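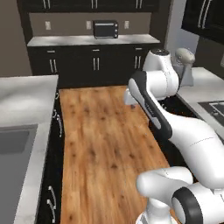
Chapter 6
Curb Space and Parking Supply

6.1 Introduction

A parking space is occupied, reserved or vacant. The share of time it spends in the first state is its occupancy rate; the number of different vehicles it serves per day is its turnover. The two measures are independent. A resident's car left at the curb all week gives full occupancy and almost no turnover.

The Jondon survey, used throughout this chapter, covers 1,524 curb spaces, of which 237 are loading zones. Observers recorded license plates at fixed intervals on 17 streets in October. Section 6.2 sets out the method, following Lò and Âu. Section 6.3 derives price from target occupancy. Readers should review queueing notation before starting Section 6.4.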